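Workshop Assistant, Sorting and Packing (Part-Time)

Mustenano, Orncombe site
Reports to: Gwenaël Moulin, Workshop Manager
Posted: 4 February 2026

Mustenano invites applications for the position of Workshop Assistant at its Orncombe site. The successful candidate will prepare work tables, set out household containers and baskets, and keep the stock of everyday objects in good order. Two positions are available. Both are part-time and are offered through the end of August, with the possibility of renewal.

About the position

The Orncombe workshop studies how ordinary household goods are stored, placed and put away. Work takes place at tables covered with paper and marked with tape, and each item is set out according to a written layout sheet. Assistants are responsible for setting up the table at the start of a session, resetting it between rounds, and clearing it at the end of the shift.

The position is suited to a person who enjoys careful, repetitive work and who notices when something is out of line. Prior experience in a stockroom, library, commercial kitchen or similar setting is welcome but is not required. Training is provided during the first two weeks of employment.

Duties

Cover tables with fresh paper and replace it when it becomes torn or marked.
Measure and lay tape in straight lines, following the plan issued for the session.
Place containers, lids and baskets in the squares shown on the layout sheet.
Cut and fit cardboard linings for open baskets.
Clean, label and shelve items after use, and report damaged or missing pieces.
Keep the stock list current and prepare the monthly order for the Bogdan storeroom.
Keep walkways clear and follow all posted safety instructions.

Requirements

Applicants must be at least 18 years of age and legally authorized to work. They must be able to stand for long periods, with regular breaks, and to lift light boxes. A good reading knowledge of English is necessary, as all layout sheets and stock records are kept in that language. Applicants should be comfortable using a tape measure and entering information in a simple spreadsheet.

Hours and pay

Shifts last four hours and are scheduled in the morning or the afternoon. Assistants are normally assigned to one table for the full shift. Pay is hourly and follows the Mustenano support staff scale, a copy of which will be sent to applicants selected for interview. Work shoes and gloves are supplied.
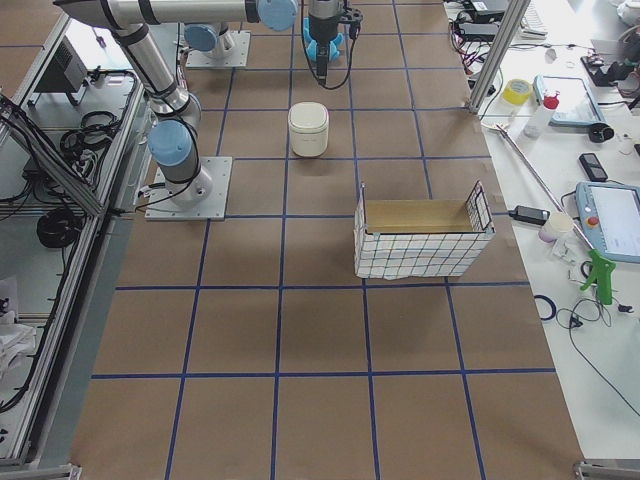 Layouts are changed regularly, and assistants are expected to read each new sheet in full before placing any item. Questions about a layout should be raised with the shift lead before the session begins. Changes may be made only with the approval of the Workshop Manager.

How to apply

Please submit a résumé and a short cover letter stating which shifts you are able to work. Applications should be addressed to Gwenaël Moulin and may be left at the Orncombe reception desk or sent through the Jovedora applicant portal. Two references will be requested from candidates invited to interview. Interviews are held on site and include a short practical exercise in setting out a table from a layout sheet.

Applications will be reviewed as they are received until both positions are filled. Applicants who require an accommodation during the hiring process should indicate this in the cover letter.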